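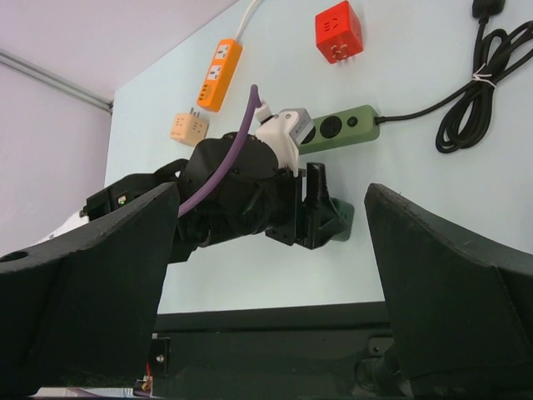 **What is the Brerlow arc?**
The Brerlow arc is the third story arc of the animated fantasy series *Odine*, covering the party's crossing to Brerlow Island and their stay in its harbor town.

## Overview

The arc follows the events at Mulusa Pass and comes before the tournament episodes. It was written by Laurier Lachance, who also wrote the closing chapter of the previous arc. Most of the action takes place on the island. The two mainland episodes deal with the theft of the ferry charter.

## Plot

Malik, a ferry pilot, agrees to take the party across the strait in exchange for a water-type creature caught at the pass. On arrival the harbor gate is shut and the gatekeeper denies having sent for them. The party camps in the salt sheds, where Malik finds a ledger listing 36 missing creatures. The entries match the tags worn by the gatekeeper's own team.

A battle on the breakwater ends in a draw when the tide comes in. The gatekeeper surrenders the ledger in the following episode and leaves the island by night. Malik stays behind to run the ferry and does not return until the final arc.

## Setting

Brerlow is shown on the series map as a crescent with its open side facing north. The lighthouse stands 1126 steps above the harbor, a number repeated in dialogue in three episodes. Road signs give the year of the town's founding as 1670 in the old calendar.

## Differences from the comic

In the comic, the gatekeeper is Malik's uncle. The animated version removes the family link and moves the breakwater battle from morning to dusk. The camp in the salt sheds does not appear in the comic.

## See also

- Mulusa Pass
- List of *Odine* characters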